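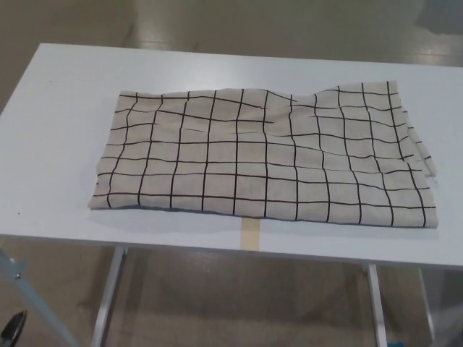 A piece of checked cloth, folded, on one of the practice tables at Sandthorpe.

Fuad Asfaw has a way of folding a cloth that he would like you to notice, although he would never ask you to. He takes the near corners between finger and thumb, lifts, waits a moment for the fabric to stop swinging, and only then carries it over. The waiting is the part he cares about.

"When I started I didn't wait," he says. "I was folding the way I fold at home, which is fast and badly. Then Reda played me back my own morning and said, tell me where the robot should stop and think. And there wasn't a place. I had never stopped."

Asfaw teaches robots to handle cloth. He does this at Sandthorpe, in a long room with small white tables and a kettle that everyone complains about and everyone uses, and he does it mostly by remote control, holding a pair of handles whose movements are copied by two arms a few feet in front of him. When he squeezes, the grippers close. When he hesitates, they hesitate too, and all of it is recorded.

Before this he spent 16 years at Wojcik, a family business that altered wedding dresses and hotel curtains, and he still talks about fabric the way some people talk about dogs (this one is nervous, that one sulks). He heard about the job from his sister-in-law, and he was sure for the first week that someone would come in and explain that there had been a mistake.

Reda Bensaid, who runs the teaching sessions and hired him, laughs when I repeat this. She had already tried engineers at the handles. "They were lovely, and they were very careful, and they all treated the cloth like a sheet of cardboard," she says. "Fuad put his hands on the controls and the first thing he did was smooth out a wrinkle I hadn't asked him to smooth. I thought, all right, we're keeping him."

I had come expecting to hear a good deal about software, and Bensaid can certainly talk about software, but what the two of them wanted to discuss over tea was checks. A cloth with black lines on a cream ground is a favorite here. On plain white fabric a crease can be hard to make out, especially under bright lights on a pale table. On a checked one the lines give it away: they bend, or they run into a fold and come out somewhere else.

"You can read it like a map," Asfaw says. "If a line goes in and doesn't come out, there's cloth hiding in there. And if you see a strip of the under layer poking out at the side, well, then you know your corners weren't together. My mother would have sent it back!"

He isn't embarrassed by a strip poking out, and it took him some time to get there. Early on he would throw away any fold that wasn't square. Bensaid had to ask him, gently and then a little less gently, to stop. A robot that has only watched perfect folds has no idea what to do when the cloth lands crooked, and cloth lands crooked all the time. So now a good part of his day goes into starting from a mess and putting it right, slowly, with the arms tugging at an edge until it lies better than it did.

"Better is fine," Bensaid says. "I had to put that on a piece of paper over his station. Better is fine. He took it down in February and I put it back up."

There are two ways of showing a robot something at Sandthorpe. The handles are one. The other is simpler to describe and harder on the shoulders: you take hold of the arm itself and walk it through the motion, as you might guide a child's hand around a letter. Asfaw likes it for short things, a pinch or a lift. For a whole fold he goes back to the handles, partly on account of his shoulders and partly because his own hands and sleeves stay out of the robot's view.

What he misses, at the handles, is touch. The set they use now, which they call the Plonier after the street where the first one was put together, passes back a little resistance when the grippers close on something, but it can't tell him cotton from linen. He has learned to do with his eyes what he used to do with his fingertips. He watches the shadow under a folded edge to judge how flat it's lying. He watches frayed threads, which can snag on a gripper and drag a whole corner along with them.

"I lean forward," he says. "Every new person leans forward too, as if that will help them feel it. I tell them, sit back, drink some water, look at the edge."

The new people are his responsibility these days. There is a group at Zitmont, two hours up the road, that he visits to teach the teaching, and he brings his own cloths in a grocery bag. He has them fold by hand first, talking out loud the whole time, until they're thoroughly sick of their own voices. Then he has them do it again with two fingers on each hand. By the time they get to the handles, he says, they've stopped expecting to be good at it, and that's when they start to improve.

Bensaid asked for 800 folds of one kind of cloth last spring, and Asfaw gave her 1000, which she describes as typical and he describes as losing track. I asked whether he ever got bored. He thought about it for long enough that Bensaid got up to refill the kettle.

"With towels, yes," he said. "Towels only have the one idea. But a thin cloth, a cotton one - you put it down and it's different every time. I'll go home and fold the laundry after this, you know. My wife finds it very funny. She says I've gotten slower."

He was back at the handles by three o'clock, sitting well back in his chair, waiting for the cloth to stop swinging.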